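Service Desk, Kemelside
Ticket 600: Glass stand and wall joint, tiled corner
Category: Furnishings and surfaces
Priority: Normal
Status: Closed
Submitted by: Siham Majali
Assigned to: Bence Major

Problem reported
The chrome glass stand in the tiled corner tips slightly toward the wall when a glass is hung on one side only. The movement is small, but the glass on that side then touches the tiles. The submitter asks whether the stand is faulty and whether it should be withdrawn. She also asks that the joint between the wall tiles and the marble-patterned surface be inspected.

Entry 1, Bence Major
The stand was examined on Monday. The stem is tight in its base and there is no play at the joint. The base was turned over and one of the felt pads was found to be missing, which accounts for the tilt. A replacement pad has been requested from Daher under the standing order. Until it arrives, the stand may remain in use provided that glasses are hung on both sides and the stand is kept clear of the wall. 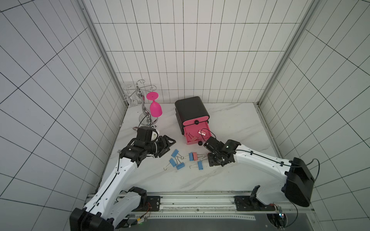 Glass stand at the back left, with two glasses hung on it.

Entry 2, Siham Majali
The instructions have been passed to all users of the corner. I would be grateful for confirmation that the plastic glass and the clear glass may be hung together. They are not the same weight, and I would prefer not to find out by accident.

Entry 3, Bence Major
Confirmed. The difference in weight is within what the base will carry. The heavier glass should go on the arm farther from the missing pad. Please do not place folded paper under the base.

Entry 4, Bence Major
Pad received and fitted. The stand was tested with one glass and then with two, and did not move in either case. The joint at the foot of the wall was inspected at the same visit. There is a small chip along the seam and some debris has collected there. Cutlery should be put away before the joint is cleaned, including the teaspoon with the cow-print handle.

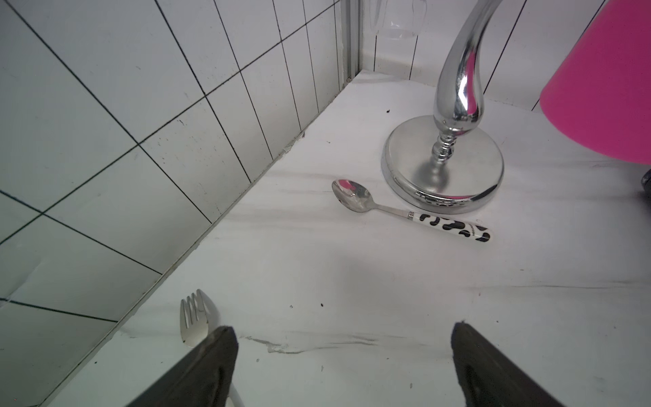

Aaliyah Lachance: Please use a soft brush on the joint and no scouring powder. Powder was used at Jondulham and it dulled the surface next to the wall. If the chip is to be filled, the filler needs 24 hours before anything is stood against it.

Entry 5, Bence Major
Noted. A soft brush will be used. The chip will be filled under a separate ticket, to be raised by Elias Qaisi. The stand requires no further work and this ticket is closed. Any return of the tilt should be reported by reopening ticket 600.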